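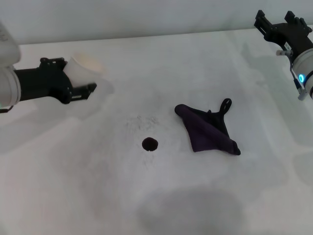

Board index > Hardware > End effectors and wrist cameras

Topic: Wrist cam choice for a two-arm cup setup, Alby vs Cuypers

plainbearing
Posted in March, 9:12 am
I have two arms over a white table and a parallel gripper on each one. The objects are paper cups and a folded cloth. One head camera covers the whole table and I am happy with it. The question is about the wrist cameras.

Up to now I have used the Alby module on both wrists. It is small, it is light, the bracket is simple, and the driver has never crashed on me. The problem is that it is fixed focus and the sharp zone starts too far out. I borrowed a Cuypers module, which focuses closer but is heavier and sits farther off the wrist. I have 747 grasp attempts logged with the Alby and a lot fewer with the Cuypers, so I am not ready to call a winner.

Controller is a Gasar box, one for both arms. Fingers are the stock ones that came with the grippers.

What are people running for light objects on a light table? I would like to hear from anyone who has used both.

torque_ripple
Posted 9:40 am
Used both. I kept the Alby. The Cuypers is the better camera on paper, but on my arm the extra standoff meant the module hit the table edge on low approaches from the side. I had to raise the whole approach path, and that cost me more than the blur did.

If your policy already gets a good head view, the wrist view only has to help for the last bit of travel. Mine did fine on soft images.

mudgee
Posted 10:05 am
Don't agree with that. The last bit of travel is when you need it sharp. If the wrist image is mush at that point you may as well unplug it and save the bandwidth.

What does the Alby feed look like in a bad case? Post one and we can stop guessing.

plainbearing
Posted 10:31 am
Fair enough. I pulled one of the worst ones from the wrist feed. I did no processing on it. There is a very faint arch near the middle and a pale patch toward the lower right, and I can't tell you what either one is. 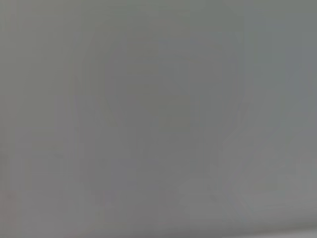

I get stretches like that often enough that I started keeping count, then gave up because I could not decide where "blurred" starts. The joint log is normal through these stretches, so the arm is doing what it was told. What I don't know is how much the policy is leaning on the head camera when the wrist gives it nothing.

mudgee
Posted 10:44 am
That is gray. I would not train on that.

One test you can do without buying anything: blank the wrist stream at inference and run the same set of starts. If your numbers don't move, the wrist camera is dead weight in its current position and the brand doesn't matter.

torque_ripple
Posted 11:02 am
One bad still doesn't say much. I have plenty of those from both cameras. The white table makes it worse too, there is no texture for you to see even when it is in focus. Put a sheet of printed paper at grasp distance and look again before you blame the lens.

Also check your exposure. Auto exposure on the Alby hunts when most of the view is one tone. Lock it.

quillback
Posted 11:20 am
Coming at this from the gripper side. I think you are comparing the wrong part. With paper cups the failure I see most is the fingers denting the wall or pushing the cup over before they close. A different camera did nothing for that. I swapped the stock fingers for a set of Jistent soft pads and it helped a lot more.

The pads do add thickness, so you lose some opening. For a cup grabbed across the rim or by one wall it's fine. For the cloth I would go back to hard fingers. Soft ones slide off a flat fold.

plainbearing
Posted 11:48 am
@torque_ripple Exposure was on auto. Locking it now.

@quillback I have looked at the Jistent pads. Swapping fingers between objects is a pain with the calibration I have. Could you run soft on one arm and hard on the other?

quillback
Posted 12:03 pm
Yes, I do exactly that. Left soft, right hard. You need separate finger offsets in the Gasar config, and it will not warn you if you load the wrong one.

sternpost
Posted 12:26 pm
Long time Gasar user. Version 2 of the firmware handles per-arm offsets badly. They get reset to the left arm's values after an e-stop. Version 3 fixed it. If you are on 2, update before you touch the fingers.

I would also question the mount before the module. Tilting mine toward the fingertips made more difference than any camera swap. With the stock bracket the thing you want ends up low in the picture and you only get the top of it.

plainbearing
Posted 1:15 pm
On firmware 2, so thanks for that.

The tilt comment matches what I have. Another wrist still, with the cup at the bottom and most of the picture wasted on gray. The rim is readable. The body of the cup mostly isn't there, and toward the right it nearly blends into the table.
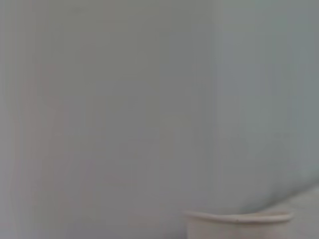 Plan for this week, comments welcome

1. Update the Gasar box and redo the offsets for both arms.
2. Lock exposure on the wrist cameras.
3. Printed sheet at grasp distance, Alby first and then Cuypers, same arm pose for each.
4. Tilt the bracket toward the fingertips and repeat step 3.
5. Blank the wrist stream and run the same starts, as mudgee said.

Fingers stay stock until all that is done.

mudgee
Posted 1:31 pm
Do 5 first. If it shows no change you can skip half the list.

torque_ripple
Posted 1:39 pm
I would do 5 last. Testing a badly aimed camera with and without only tells you it is badly aimed. He already knows that.

mudgee
Posted 1:42 pm
It gives him a baseline. Run it at both ends then.

quillback
Posted 2:10 pm
Whichever order, use a fresh cup each time. A cup that has been squeezed two or three times is not the same object anymore and it will mess up your comparison.

plainbearing
Posted 2:24 pm
Running it at both ends. I have a full sleeve of cups, so that part is easy. Does anyone have a bracket drawing for the Cuypers with the tilt built in? Mine is the flat one.

sternpost
Posted 2:50 pm
I have one for the Alby only. The hole spacing is different, so you would have to redraw the back plate. Sending it to you by PM.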